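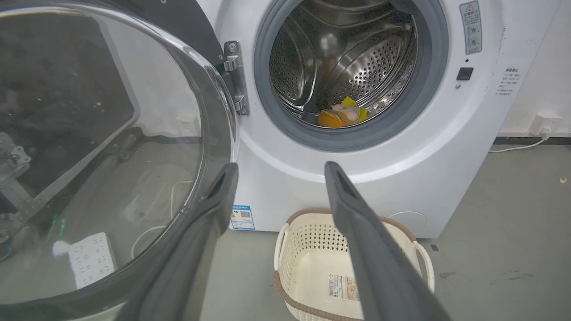

A front-loader with the door swung wide.

Maarja Kazlauskienė had been a leasing agent at Sorum for all of nine days when she fell in love with 205 Fivero Street, and she fell hard.

"It's got a bay window!" she told Rasmus Mägi, running to keep up with him on the stairs. "Two of them, if you count the one in the pantry, and who puts a bay window in a pantry?"

"Somebody who ran out of wall," said Rasmus. He had sold houses in Flurkurdale for most of his life and he climbed stairs like a man delivering a piano.

The building had stood half empty since the Mondal family moved to the coast. Four apartments, one furnace, a roof that had opinions. The bank wanted it gone by the end of August. Maarja had read the whole file in bed the night before, all 300 pages of it, easements and boiler permits and a wonderful long feud over a hedge, and she had laughed out loud at the hedge.

"Listen to this," she said on the landing, digging the folder out of her bag. "In the old deed, the tenant on the top floor has the right to ring the bell."

"What bell?"

"I don't know! Isn't that great?" 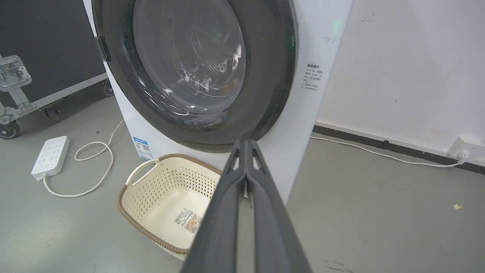 They went up. The top apartment was hot and smelled of dust and oranges, and the floor ran downhill toward the street so that Maarja's pen rolled off the windowsill and kept going, all the way to the far baseboard. She chased it. Behind the radiator, painted over so many times it looked like part of the wall, was a brass handle.

"Don't," said Rasmus.

She pulled it. Nothing. She pulled it again with both hands and one foot on the wall, and somewhere over their heads a thing that had been asleep for a very long time went BONG, and pigeons came off the roof like a thrown blanket. Across the street a window flew up. Then another. An old man in an undershirt leaned out and yelled, "Is it lunch?"

"Yes!" Maarja yelled back, because it was ten to twelve and that seemed close enough.

Rasmus sat down on the radiator. His shoulders were shaking, and it took her a moment to see that he was laughing.

"My mother used to call us in by that bell," he said. "I thought it was the church."

By noon people were standing on the sidewalk with their heads tipped back, and three of them wanted to know what the rent was. Maarja ran down to tell them, two steps at a time, with the deed under her arm.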